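Looking After a Wooden Kitchen Table

Posted 10/02/2018 in Kitchen & Dining
By Hatice Polat

A wooden table takes more abuse than anything else in the kitchen. It gets hot dishes, wet glasses, homework, bread dough and the occasional screwdriver. Most of the damage people write in about can be fixed at home in an afternoon, and a good part of it can be wiped off in a few minutes.

Find out what finish you have

Before you put anything on the table, test it. Pick a spot on the underside or the inside of a leg and leave a drop of water on it for ten minutes. If the drop sits up in a bead, the table has a varnish or lacquer. If it soaks in and leaves a darker patch, the wood is oiled, waxed or bare.

To tell shellac from varnish, dab the same spot with rubbing alcohol on a cotton swab. Shellac goes sticky. Varnish stays hard. Older tables from before the war are often shellac, and they need gentler handling all around.

Everyday cleaning

Use a soft cloth wrung out until it no longer drips, with a small squirt of dish soap in the water. Wipe with the grain, then go over it again with plain water, then dry it. Don't let it air dry. Water sitting in the joints between boards is what opens them up over the years.

Skip the spray polishes that contain silicone. They look good for a week, but they build up, and if you ever want to refinish the table the new coat will pull away in little craters. I used one for years on my mother's table and had to wash the whole thing down with mineral spirits before it would take oil. 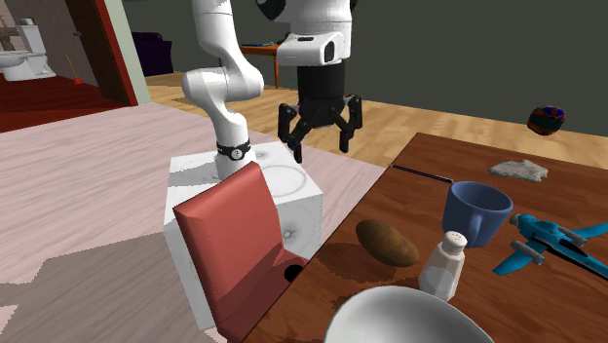 White rings come from moisture trapped in the finish. Start with the mildest treatment and work up. Lay a clean cotton cloth over the ring and press with a warm iron, no steam, for a few seconds at a time, lifting to check. If that does nothing, rub the spot with a little petroleum jelly, leave it overnight and wipe it off in the morning. A wooden table that stands right beside something stone or marble-look, like the white marbled block next to this one, tends to be where people park a cold glass when the other surface is full, so check the edge on that side first.

Dark rings are a different matter. The water has gone through the finish and into the wood, and the only real cure is to sand the finish off that area and bleach the stain with oxalic acid. Wear gloves and eye protection, don't breathe the dust, and rinse well afterward. Let the wood dry for two full days before you put anything back on.

Scratches and dents

Light scratches in an oiled table can be rubbed out with 0000 steel wool and a little of the same oil. For varnish, a wax stick in a matching color is easier. Go one shade lighter than you think you need – the wax darkens as you buff it.

A dent can be steamed up if the wood fibers are only crushed and not cut. Put a damp cloth over the dent and touch it with the tip of a hot iron. Repeat until the dent rises. This only works on bare or oiled wood. On a sealed finish you will get a white patch and be back at the section on rings.

Oiling

Twice a year is enough for most tables. I do ours in June and again before the heat comes on. Put on a thin coat, wait 20 minutes, and wipe off everything that hasn't soaked in. If the surface feels tacky the next day, you left too much on.

Rags with linseed or other drying oil on them can catch fire by themselves. Spread them flat outside until they are stiff, or put them in a metal can full of water with a lid. Don't ball them up and drop them in the trash.

Reader tip

Şengül Özkan writes that she keeps felt pads on the bottom of every vase and fruit bowl and replaces them each spring. Grit gets stuck in old felt and then works like sandpaper. I checked mine after reading her note and threw out the lot.

More in this section: Fixing a Wobbly Chair – Sharpening Kitchen Shears – Getting Candle Wax Out of a Tablecloth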